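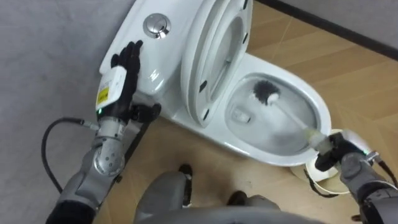
*Right hand on the brush, left hand on the tank.*

So, the budget! I've had 482 dollars set aside for robot extras since July, and I finally sat down Saturday to decide where it goes (coffee, spreadsheet, the works). Top of the list is a second set of fingers for the gripper. Kershaw wants 200 for the pair, and I'm paying it — I don't want bathroom fingers anywhere near my dishes.

Next up, brushes. Wistell sells a plain white-handled one for 9 dollars and I'm getting two. Edith Pacheco keeps pushing the fancy Custedari kind with the fat grip, but 15 bucks more for a toilet brush? Nope.

That leaves plenty for wrist covers, and this is where I'm stuck. All that cabling so close to the bowl makes me nervous! Howard swears by the Skullorik sleeves. If you've bought them, do they come off easily for washing?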